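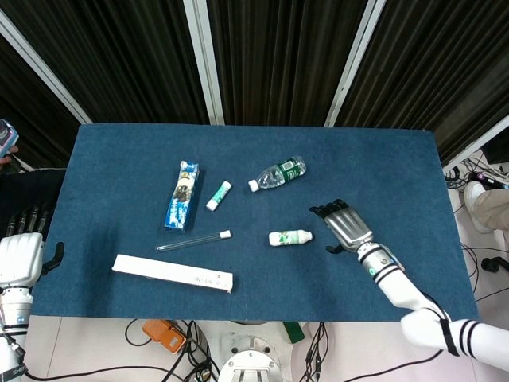
Who can ask the county to change the name and gender marker on a school record?

A parent or guardian can ask for any student under eighteen, and a student who has already turned eighteen can ask for themselves, using the same two-page form from the district office.

Jurenlow Family Support Circle
Minutes of the meeting of March 12, 2021

Oranuch Srisuk opened a little after seven and gave a lovely long welcome to the families joining us for the first time, and we went around with names and pronouns as we always do (it took a while, and it was worth it!). 15 people signed in. The minutes of the last meeting were read and accepted with one correction: the library's name is Amari, with one m.

School records. Most of the evening went to this. Lærke Hjaltadóttir has been through the district's new records policy with a pencil and told us what she found. A court order is still needed for the permanent transcript, but attendance lists, ID cards and the yearbook can all be changed on the form alone. Several parents said their school office had told them otherwise, and one mother had been sent home twice. Lærke will write to the district asking that the front offices be given the policy in writing, and she would be glad to hear from any family who has been turned away, with or without names. Agreed that the letter goes out under the circle's name.

Restrooms. There was a good deal of talk and some of it was sad. The high school still offers only the nurse's restroom, a long walk from the science wing, and students are being marked late. We did not settle on a request to the board. Oranuch asked that we hear from the students themselves before we put anything on paper, and everyone was happy with that.

Legal clinic. The Truka clinic will see families on name change petitions again in May. There are 8 appointments, so please call early, and bring the birth certificate if you have it. Filing fees can be waived for those who qualify, and the clinic will help with that paperwork too.

Money. Żak Bakery's raffle brought in $1771, which made us all clap. Half is set aside for filing fees. The rest was left for next time, as it was getting late and the little ones were tired.

Other business. The reading shelf needs books for grandparents. Somebody left a gray scarf.

Closed at around nine, with warm thanks to Oranuch for the soup.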